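Field Report 2: Open Day at the Zoubi Lab, Prustesex
Intro to Automation, Spring Term
Class visit, January 2023

Okay, so for my second field report I picked the open day at Zoubi, mostly because it was the one place on the list I could get to by bus. Our instructor, Magnus Gillies, told us to write about what we saw in our own words and to skip the history of robotics, so I'm skipping it!

Getting in

Zoubi is on the second floor of an old printing building in Prustesex, above a tile showroom called Dekora (if you get to the tile place and see no stairs, go around back, I lost ten minutes to this). You sign in, you get a sticker, and you get a ticket with a group number on it. I was in group 5. The ticket itself said 354, which scared me a little, but it was just the running number for the whole day and my group went in pretty fast.

The first stop was a talk by one of the lab people. It had way too many slides for a standing audience, but I did like the part on why they work on kitchen and table jobs. Her point was that a factory arm gets the same part in the same place all day long, and a kitchen never gives you that. Bowls slide. Spoons roll over. Every family owns different dishes. She said they buy dishes at thrift stores on purpose so the arms don't get used to one set. I wrote that down with a star next to it, because we had been arguing in class over whether you should practice on neat test objects or messy real ones, and I was on the neat side. I'm less sure now.

The demonstration

The main demo was small tabletop arms doing what the lab calls the feeding table. The arm is supposed to deal with a spoon that has a little bit of something on it. The lab runs it with a control program called Reltton, which they wrote themselves, and a person can also take over and drive the arm by hand. They do lots of tries driven by a person first, then they let the program have a go after it has learned from those.

We got a sheet with the numbers from one batch of tries. They had recorded 86 of them that week, and 5 had been thrown out for things like somebody bumping the table. I asked who decides what gets thrown out, and the answer was whoever was driving, plus one other person who checks. I thought that was a good setup, though I'd want to know what happens if those two don't agree. (I asked that too. They laughed and said they talk it over at lunch.)

What surprised me most was how slow everything went. I had watched a bunch of videos at home the night before and I guess most of them were sped up. In the room there is a lot of waiting, a lot of tiny moves, and then the person running the demo leans in and looks, and then more tiny moves. A kid in my group asked if it was broken. It was just being careful!

The other thing is that the spoon is way harder than I figured. When I pick up a spoon I don't think at all. The arm has to come at the handle from the right side, and the handle is skinny, and if the spoon is lying in a bowl then the rim of the bowl is right there in the way of the gripper. 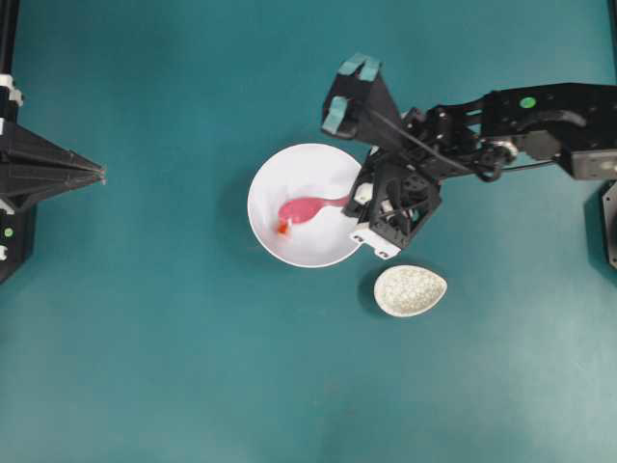 So you have to plan for the rim and the spoon at the same time, and with a light plastic spoon you also have to worry that a small nudge will turn it and dump whatever is in the scoop. One of the drivers told me she likes to go slow over the rim and then fix the angle at the very end. Another one does it the opposite way, angle first. They both seemed very sure of themselves.

My turn

They let a few of us try driving. I was terrible. You move a handle and the arm follows, but my hand shakes more than I knew, and I kept looking at my own hand when I should have been watching the arm. I touched the rim twice and then gave up the seat to the next person. I have a lot more respect for whoever sat through those 86 tries.

Things I want to follow up on

I'd like to find out how they pick where the dishes go at the start of each try. I forgot to ask, and it seems like it would matter a lot for our own class project, where we've been putting the cup on the same piece of tape every time. I also want to ask if we can borrow their idea of a second person checking the tries. Magnus said to bring it up when we plan the March session, so I put it on the list under the tape question.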